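Checking grasp success in simulation before moving to the real arm

Posted 19/02/2018 in Methods

These notes cover the check we run on a grasping policy before it is allowed anywhere near the hardware. They assume you already have a trained policy, a working simulator and a model of your arm that loads without errors. If your arm jitters while standing still, sort that out first. None of the results below will mean anything until you do.

The method is called paired replay. You run the same set of starting states twice, once with the physics settings you trained on and once with settings you have deliberately made worse, and you compare the two runs state by state. Most people compare average success rates. We found that averages hide a lot. Two runs can score the same and fail on completely different objects.

What you need

A policy checkpoint
A simulated table, arm and gripper
A set of small objects, at least one of them long and thin
The Trestance logging script, or anything else that writes out contact forces at every step

Step 1. Fix the starting states

Choose 16 starting states and save them to a file. Each state holds the joint angles, the object's position and its rotation about the vertical axis. Do not draw new ones for each run. The whole comparison depends on both runs starting from the same place.

Spread the object over the part of the table the gripper can reach, and include a few positions near the edge. Policies trained on the middle of the table often do badly there, and it is better to find out now.

Step 2. Run the baseline

Load the training settings and run every state through to the end. Save the contact log and one still from each run, taken when the fingertip first touches the object. Name the stills by state number so that they sort in the same order as the log.

Look through the stills before you look at any scores. With a pen or something of that shape, you want to know which part of it the fingertip meets. A touch at one end is a very different grasp from one at the middle, and the success flag will not tell you which you had. In the still here, the fingertip is at the orange part of the pen-like object, and the rest of it points away to the left.

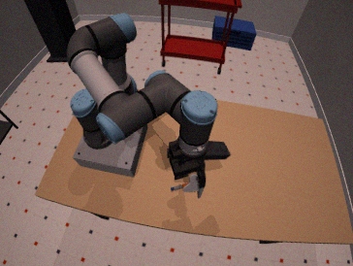
Step 3. Make the physics worse

Change one setting at a time. We use 4 changes, in this order:

Lower the friction between fingertip and object
Shift the object's centre of mass towards one end
Add a delay of 2 control steps to the arm commands
Add noise to the object position that the policy receives

Run the saved states again after each change, then put the setting back before you make the next one. It is tempting to stack them all up to save time, but you will not be able to say which one caused a failure.

Step 4. Pair the results

Put the runs side by side in a table with one row per state. Mark each row as held in both, lost in both, or changed. The changed rows are the ones to read closely. Open the contact log for each and find the first step where the forces differ between the two runs.

On our own policy, Gikau, the shifted centre of mass did the most damage. Lower friction came second. The delay made almost no difference, which surprised us — we had spent most of February trying to reduce it.

Step 5. Decide whether to go on

Our rule is that a policy moves to the real arm only if no single change turns more than 2 held states into lost ones. This is a rule of thumb and you may want a stricter one for fragile objects. If the policy fails, retrain with that setting varied and start again from Step 2, using the same saved states.

Keep a second file of 10 states that you never open until the end. After several rounds of retraining you will have tuned things to suit the first set, whether you meant to or not.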